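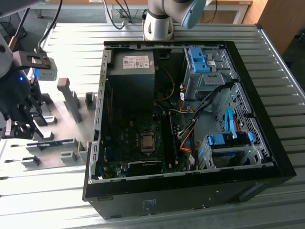 Last updated: February

I got to Ladan Kermani's shop a good half hour early, and she put me to work holding a flashlight. So that's how our interview started (me crouched on the floor, her digging through a drawer for a screw).

Ladan fixes up old computers in Torau and sends them out to families who don't have one. She's done 851 of them so far, and yes, she keeps a notebook! "I write down every one," she told me. "The first page is terrible. I was using a crayon, my daughter had taken all the pens."

She used to do payroll at Pacheco, the furniture place out on the Drurkau road, and she learned repairs from library books and a lot of swearing. I asked what usually goes wrong with the machines people drop off. "Dust," she said. "Dust and cat hair. People think it's dead and it just needs a good cleaning and a new drive. Then I get one where somebody spilled soup in it, and okay, that one is dead."

The hard part is money. Drives cost more than they did when she started, and rent on the shop went up again this winter. A neighborhood supper brought in more than $3,000, which she says will get her through to summer if she's careful.

I wanted to know who she remembers. She thought about it for a while and then told me about a boy of 12 who came back 2 weeks after he got his computer, wanting to know how to take it apart. "I said, does your mother know you're here? He said no. So we called her, and then I gave him a screwdriver."

He still comes by after school, usually hungry.

Contact | Copyright Zullance | Back to top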